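4.2 双腕把持試験

共用工房の作業台に双腕アーム(班内名称 Uibo)を据え、左右の把持部を独立に指令する構成とした。制御周期は前章の単腕試験と同じ設定を引き継いだ。把持部の配線は外付けのままとし、関節の可動範囲を制限して引っ掛かりを防いだ。

把持対象は形状の定まった小物と布製品の二種とする。小物では閉じ幅の目標値を固定し、布では指先を面に押し当ててから閉じる二段階の動作を用いた。試行は全80回、うち布の持ち上げに失敗したものが33回である。失敗の多くは押し当て量の不足によるもので、厚みの変わる折り目付近に集中した。モータ電流の閾値は当初1,000 mAとしたが、誤検出が残ったため1,010 mAに改めた。

左腕でぬいぐるみを保持したまま、右腕の指先を紺色の衣類に当てる条件を図4に示す。

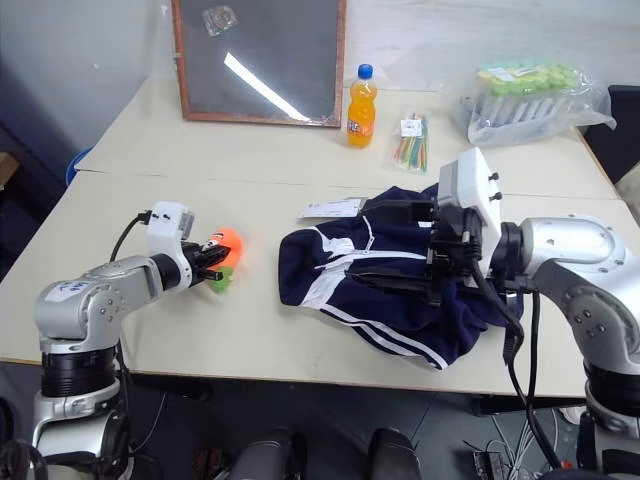
図4 左右で異なる対象を扱う条件

中間発表では Snežana Milošević から、電流の閾値だけで接触を判定すると姿勢による重力負荷の差を拾うので、関節角ごとに補正表を持つべきだとの指摘があった。補正表は未実装であり、次期の Stornov 版で肘関節から順に測定する。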